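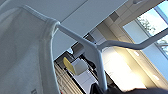 Corinne Haskett
Technology reporter

Torum has finished the first part of a gripper comparison at its Villinow site, the company said on 23rd October. The work put two sets of finger tips through 302 household handling runs, all filmed by a small camera mounted close to the fingers.

The tips were fitted to the same gripper body, a Torum unit sold under the name Dremum. One set is the hard tip that has shipped with the Dremum from the start. The other has a softer face and was made by Tạ, a parts shop that already supplies Torum with cable guides. Motor force and closing speed were held the same for both, and the camera settings were locked at the start of each day.

Torum said it picked household items over the metal blocks used in its earlier bench trials because buyers kept asking about cloth, thin handles and small plastic parts. The task list included picking toys out of baskets, lifting bins by their handles and moving clothes on hangers.
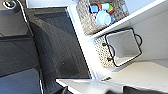
Baskets and a gray fabric bin on white shelving, with the finger tips at the bottom of the wrist camera view.

The soft tips did better on rounded plastic pieces, according to a summary Torum sent to customers. The hard tips were ahead on wire handles, where the softer face tended to catch and pull the basket sideways as the gripper opened. On flat-sided blocks the company found no difference worth reporting.

The camera was part of the comparison too. Torum tried a lower and a higher mounting point. The lower one keeps both finger tips in view and is better for judging the last part of a grasp. It also loses detail when the arm swings toward a bright window, and the picture took up to two seconds to settle in the worst runs. The higher mount was steadier but lost sight of thin objects as the fingers closed.

Surfaces with little detail gave trouble at either height. Close to a plain panel or cabinet side, the tracking software has few marks to hold on to, and its position estimate drifted. Torum plans to lean more on the arm's joint readings when that happens.

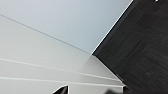 Hangers stay on the list

Clothes hangers took up more time than planned. A thin plastic stem can turn between the fingers when the weight of a garment sits to one side, and both sets of tips let this happen. Tạ has cut a shallow groove into a new version of the soft tip to hold round stems. Those parts are on site but have not been scored.
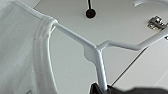 A white garment on a plastic hanger, with the gripper closed around the stem.

Torum has not said which tip will ship as standard. For now the hard set stays in the box and the Tạ set will be sold as an extra – the price has not been announced. A second round with the grooved tips is due to end in April, again at Villinow, and will use the lower camera mount only.

Owners of older Dremum units will need a new finger plate before they can fit the soft tips.

Home News Grippers Arms Vision Controllers Events Contact

Related items
Torum moves Dremum controller to new firmware
Tạ adds second molding line for soft parts
Wrist camera mounts: what buyers are asking for
Villinow test site opens more bench space
Finger plates for older grippers, fitting notes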